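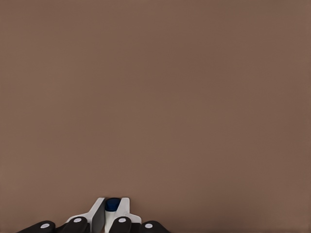
Why I stayed up for a by-election

I know, I know, a by-election in a country I have visited exactly once. But I sat up until four in the morning for the Larnel result and I would do it all over again tomorrow!

For anyone who hasn't been following (so, all of you), the seat came up in February when Lionel Lecomte stood down after 19 years. He had held it so comfortably that the other parties barely bothered with leaflets. This time there were five names on the ballot and a proper fight over the ferry contract, which had been rumbling on since the autumn and finally brought two ministers down to the harbour to be shouted at.

Rajeshwari Kulkarni won it by 236 votes. She'd never stood for anything before, she had no party behind her until the last few weeks, and she spent most of the campaign knocking on doors in Ortuño, the hill district where the buses stop at six and turnout is normally dreadful. It was up a lot this time. I had the local radio stream on my laptop and when the Ortuño boxes came in the presenter completely lost her place and had to read the figures twice. Wonderful stuff.

There was a recount, of course. Senthil Kartha's people asked for it straight away and I don't blame them with a gap that small. The second count moved the total by a handful and he conceded just before dawn, very graciously I thought, with a short speech thanking the counting staff and a promise to keep pressing on the ferries. He's only in his thirties so I expect we'll hear from him again.

What happens next is the bit I'm really looking forward to. The governing side now has a majority of one, and the Clirier harbour bill is due back in the chamber within 30 days. Kulkarni has said she'll vote against it unless the island fares are frozen. Ashwin Amin, who speaks for the government on transport, says the fares are a separate matter - but he said that before the result, and he sounded a good deal less sure of it on the breakfast programme.

I'll be listening to the debate, and I'll put my notes up afterwards. If you know of a stream that doesn't drop out every ten minutes, please leave it in the comments!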